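Stirkis Desk Phone Box

I built the first Stirkis box for my own kitchen, so I'll tell you how I use it and you can work out if it suits your house. It's a lidded box with slots for four phones, a charging lead in each slot and a timer dial on the front. You put your phone in, turn the dial to anything up to 50 minutes, and the lid stays shut until it runs down. There's no app and no account to sign up for.

My kids are 13 and 16, and most of their friends live inside a group chat. I get it, I'm in six of them myself (the netball one alone goes off all day!). What bugged me was dinner - four of us around the table and every one of us looking down. We tried a basket on the bench and it lasted until someone's phone buzzed.
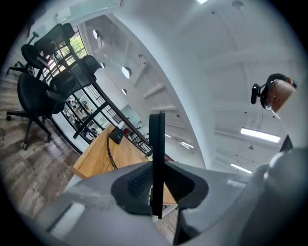
The dial was the bit that took the longest to get right. My first go was far too stiff, and my mum couldn't turn it at all. Babak Safavi at the Clanport workshop redid the spring for me, and now it turns with two fingers and makes a soft click at each five minute mark. He also talked me into the release on the back. If you need your phone in a hurry, hold the grey button down for three seconds and the lid pops up, timer or no timer.

Calls still ring through, by the way. You'll hear them fine with the lid shut, but message pings are pretty well muffled by the felt lining.

What you get:
Stirkis box in charcoal or cream
Four charging leads, 27 cm each
One wall plug
Spare felt lining

It fits phones up to 17 cm tall, and most cases are fine. Chunky wallet cases are a squeeze, so take those off first.

The box is $39 on its own, or $50 with the Babaei carry sleeve if you want to take it camping. You can pick up from the Sidbridge shop or I'll post it, usually the next morning if you order before noon. If it doesn't work out at your place, send it back within 30 days and I'll refund the lot, minus postage. The cream ones are nearly gone and the next batch is due in December.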